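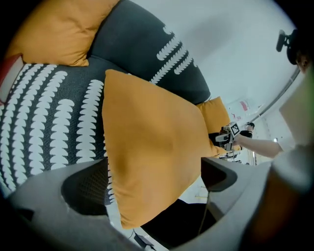
The No-Buy February That Wasn't

Posted Friday, September 2, 2022
Filed under: Money, Complaints

I've been putting this one off for months. A few readers asked how my no-buy month went, and I kept saying I'd write it up when I had something useful to report. I don't have much, but here goes.

The idea came from a talk at the Mottram library. Crisanto Ambrosio gave it, and he's a good speaker, I'll give him that. You stop buying anything that isn't food, medicine or a bill, and after four weeks you are supposed to have a new relationship with your stuff. He used the word "relationship" a lot. I don't have a relationship with my stuff. I sit on it or I wash it.

Still, I signed the sheet. February is short and it was raining.

My first complaint is about the rules. Is a birthday card a purchase? Are vacuum bags? The handout said to "ask what the purchase is asking of you," and I read that three times standing in the hardware aisle with a toilet flapper in my hand. I bought the flapper. By Crisanto's count I'd failed in the first week. By mine I had a toilet that stopped running at night.

My second complaint is about the math. Everybody who writes about these months leads with a big savings number, and hardly any of them say what they bought in January or in March. I looked back through my own bank statements, which is a dull way to spend a Sunday, and found that I'd stocked up beforehand without really admitting it. Socks, printer ink, a 12 pack of light bulbs. Then in March I bought the raincoat I'd been wanting all along, plus a lamp I hadn't been wanting at all until I wasn't allowed to have one. Once I put the three months side by side I was ahead by the price of a decent lunch.

Milagros Ignacio, who did it the same month, thinks I'm being sour. She quit going into Pandard on her way home from work and says she hasn't missed it. Fine. I believe her. But she lives two blocks from Pandard, and I'm in Pulville, where the nearest store that sells anything tempting is a bus ride away. If you take away a habit I never had, I don't see what I'm meant to feel.

I also wonder who these months are for. The woman next to me at the talk said she'd been on a no-buy year for 10 years running, and it was called rent. Crisanto laughed and moved on to the next slide. I would have liked to hear his answer.

What did work, a little, was writing things down. I kept a list on the fridge of what I wanted and didn't get. By the end of the month I'd crossed off 5 items myself, including a bread machine and a second colander. I have no memory of wanting a second colander. But you can keep a list on the fridge in any month, and you don't need a workbook for it. (There is a workbook. It costs money. You're told to buy it before you start.)

He's doing another round this fall over in Pandano, and Milagros has already put her name down. She asked if I was coming along and I said I'd drive her if it's raining. I still need vacuum bags anyway.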